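Section 4. Your First Pick-and-Place Run

Welcome to the fun part! By now your team has the Trollo arm bolted down, powered and talking to the club laptop. In this section you'll teach it to pick up an item and move it somewhere else. Rasha Darwish and Vinh Vương wrote the first version of these steps for the Presmont Robotics Club, and every new team adds to them – please do the same.

Before you start

1. Clear the bench of tools, phones and loose screws.
2. Route cables away from the path of the fingers.
3. Find the red stop button and choose one person to keep a hand near it.

CAUTION: Keep your fingers out of the gripper whenever the arm is powered, even if it's holding still.

Teaching the pick

4. Open the Poses tab and load HOME.
5. Type 200 in the speed box. You can go faster later, and you'll want to!
6. Jog the wrist until it looks straight down at the item.
7. Open the gripper all the way and save this pose as ABOVE.
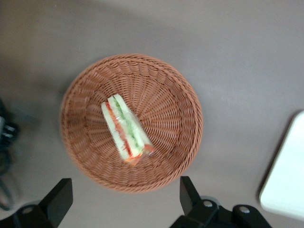

8. Lower the arm in small taps. Stop when the fingertips are level with the middle of the item, then save the pose as GRAB.
9. Close the gripper one click at a time. Soft things squash easily, so go gently on anything you plan to eat.
10. Press Lift. If the item slips, go back to step 8 and try a slightly lower GRAB.

NOTE: Shiny wrappers can confuse the object finder. Turn the item a little or dim the bench lamp, then press Find again.

Teaching the place

11. Jog to the drop spot and save it as PLACE.
12. Press Run and watch it go – the first full cycle is a great feeling!

If you see error 2408, the wrist has reached its limit. Load HOME, rotate the wrist back and repeat from step 6.

Save your file under your team name before you shut down. Lợi Lý keeps the backups.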